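Plondside Parents Board > Home and Family > Toys, books, games
Thread: How many toys do you keep out at one time?

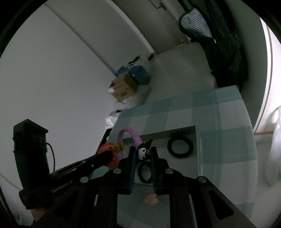
hazelbrook_ma
Posted 2019-08-12

Hello all. We moved to Plondside in January and I am still fighting with the toys. My daughter is two and a half and my son is nine months. In our old flat everything was in one big chest and she would turn it over every morning, then play with none of it. Now I try the rotation method. I keep 12 toys out, and the others are in closed boxes on top of the wardrobe. Every second week I change them.

My problem is that my mother-in-law says this is cruel, and that a child should have all her own things within reach. I don't think it is cruel, but I would like to hear how other families do it. Please excuse my English, I am writing slowly with a dictionary.

tinpot44
We did rotation for one year and stopped. Too much work for me. The kids remembered exactly which truck was missing and asked for it at bedtime, when I had no wish to climb on a chair. Now we have low shelves and I give away what is broken or too young for them. Your mother-in-law has a point, sorry.

Orla_on_the_hill
I disagree with tinpot. Rotation saved our living room. The trick is to never put away the favorite ones. Our rabbit and the blue bus stay out all the time, only the puzzles, stacking things and musical toys go up and down. When an old puzzle comes back it is like a birthday.

How big are your boxes? Ours are from De Graaf, the housewares shop beside the Greststead bus station. They have lids that a toddler cannot open, or at least mine cannot.

hazelbrook_ma
Thank you both. Orla, my boxes are only cardboard, from the move. I will look in Greststead. And yes, maybe my mistake is that I put away the doll stroller. She asked for it four days in a row.

quietgarage
Father of three here. One thing that is missing from this thread is small parts. When you have a baby of nine months and a sister of two and a half, "what is out" is first a safety question. We have one table for the big one with a gate around it, and on the floor is only what the baby may put in his mouth. I check everything with an empty toilet paper roll. If the toy goes inside, it goes up to the table.

tinpot44
The roll is a good test but do not trust it completely. My youngest pulled a wheel off a car that passed the test very well.

quietgarage
True. So I also pull on everything myself when it comes into the house – wheels, eyes, buttons, all of it.

mrs_pennywhistle
I read your thread with interest because I run a small toy library in Plondside, in the hall behind the post office. We have 400 toys and you can borrow four at a time for three weeks. It is in fact the same as rotation, but the boxes are on our shelves and not on your wardrobe. A family card costs 12 for the year. Please bring the toys back washed, warm water and a little dish soap is enough for plastic. Wooden ones only with a damp cloth, never in the sink.

Orla_on_the_hill
I did not know this existed! What happens if we lose a piece?

mrs_pennywhistle
You tell us, and we write it on the bag. For one puzzle piece we do not ask for money. For a whole train we do.

tinpot44
I would be nervous the whole three weeks. With my children it is cheaper to buy secondhand and forget about it. I once paid 90 for a play kitchen that they used as a garage for shoes.

nightfeed_niko
Small question on the side: does somebody have the board game Clultosis for children? My neighbor recommends it from age four, but I find only the adult edition.

quietgarage
We have it. For four it is too early in my opinion, mine was six and still cried when he lost. Better to start a new thread, more people will see it.

hazelbrook_ma
So I have decided for now: the stroller and the bear stay out, the rest I continue to change, but every three weeks. I also want to visit the toy library. Mrs. Pennywhistle, can I come with the baby carriage, or are there stairs?

mrs_pennywhistle
There are two steps at the front. Come to the side door and ring the bell.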